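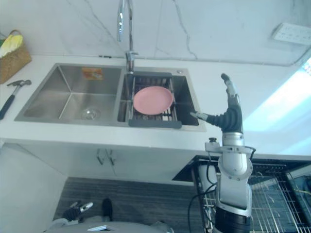
A pink plate in the drying rack of a double sink.

The last bus from Likwood

For many years, a person who arrived at Likwood station in the evening had two possibilities. He could call a taxi and pay a lot for it, or he could sleep in Likwood. The bus over the hill to Skikelside stopped in the afternoon, and the evening train came after it.

Since April there is a third possibility. The Flornier bus company now sends one bus each evening to the station. It waits for the train, also when the train is late, and then it goes to Skikelside by the old road through Sperling. The line has the number 212, the same number that the route had before it was closed.

I took it on a rainy evening, together with a student, two nurses and a man with a very long fishing rod. The driver asked each of us where we wanted to get off. Between Sperling and Skikelside there are no fixed stops after dark, and the bus can stop at any place where it is safe to open the door. The student wanted a certain mailbox. The driver knew it already.

The road is 29 kilometers long and it is not a fast one. It climbs out of Likwood behind the sawmill, then it follows the river, and in one place it is so narrow that cars from the other direction must go back to let the bus pass. People from outside find this part frightening. The nurses slept.

Skikelside has 2479 inhabitants, and I had the impression that most of them have an opinion about the bus. In the bakery I was told that it should come later on holidays. In the hardware store I was told that it should be smaller, and cost the town less money. The owner of a guesthouse near the church was the happiest person I met. Her guests used to arrive angry from the taxi, she said, and now they arrive only tired.

The company is careful when it speaks about the future. It counted 1818 passengers on the evening line in the first months, more than it had planned for, but tickets pay for only a part of the costs. The rest comes from the three communities on the route, and their agreement must be made new every year. Sperling, the smallest of them, took the longest time to sign. Several people there asked why they should pay for a bus which mostly drives past them.

Their question has got a small answer. The bus now makes a fixed stop at the Sperling bridge, with a lamp and a bench, and a paper timetable behind glass. On my trip one person got off there, the man with the fishing rod. He had to turn it twice before it went through the door.

A single ticket is bought from the driver, in coins or by card. Bicycles are taken if there is space, but it is better to call the office in Likwood before noon. Dogs travel free when they sit on the floor.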